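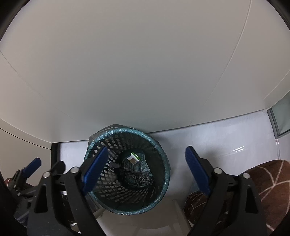
Benedito Bezerra
Technical coordinator, Netham self-builders' list

2 min read

2018-12-10

Re: Loft conversion, ceiling joists and the new floor

Replying to the list, as two other people have written to me with much the same question. The original message is quoted first and my answers follow.

> We have had a first quote from Grovero for turning the loft into a bedroom. The
> surveyor said the existing joists "would not do as a floor" and that new ones
> would go in beside them. My neighbour boarded his loft straight on to the old
> joists in May and says it feels solid enough. Is this a case of the builder
> adding work? Also, the drawing shows a steel beam at each side and I can't see
> why the outer walls can't take the load on their own. Lastly, do we lose much
> headroom? We measured 2.4 m from the top of the joists to the underside of the
> ridge.

Taking the joists first. The timbers at loft level in most houses of this age were put in to hold up the ceiling below and to tie the feet of the rafters together. They were sized for plasterboard, or lath and plaster, and a few suitcases. A bedroom floor has to carry people, furniture and the partitions, and has to do it without bending enough to crack the ceiling underneath. Whether it feels solid underfoot tells you very little. A boarded loft used for storage and a bedroom are treated as different things by building control, so your neighbour's job is no guide to yours.

The usual method is the one Grovero describes. New, deeper joists are set between the old ones, with a gap left under them so that they can flex without touching the ceiling. The old joists stay where they are. They still tie the roof, and nobody should be cutting them without the engineer's written agreement.

On the steels, the outer walls probably can take the load in the end, but that isn't the only question. If the roof has purlins with struts down to an inside wall, those struts stand in the middle of your new room and have to come out. Something must then do their work. In the common arrangement the floor beams carry the new joists and also a low stud wall at each side, which props the rafters in place of the struts. Ask the engineer to mark on the drawing what each beam supports and where its ends rest. Check in particular that neither end bears over a window without the lintel below having been looked at. This was missed on the Lim house and the lintel had to be changed after the plaster was on.

The headroom depends on four depths, and your 2.4 m is the figure before any of them is taken off:

– the height by which the new joists stand above the old ones
– the floor boarding
– insulation fixed under the rafters, if it won't all fit between them
– plasterboard and skim

Get all of these from the section drawing and subtract them yourself. Allow for the ridge beam as well if there is to be one. Then do the same sum over the top of the stairs, where the rule on clear height applies and where lofts of this kind most often fail. A stair placed under the slope may need a dormer or a rooflight above it, and it is far cheaper to find that out on paper.

I would also ask Grovero two things before you sign. The first is whether the quote covers the fire doors and linked alarms on the floors below, which are often left as an extra. The second is how long the roof will be open and what cover is included.

Please send the section drawing if you have it, as a PDF. The list strips anything larger than 15 MB. I can comment on the layout but not check the calculations – those need to come from your own engineer.

Benedito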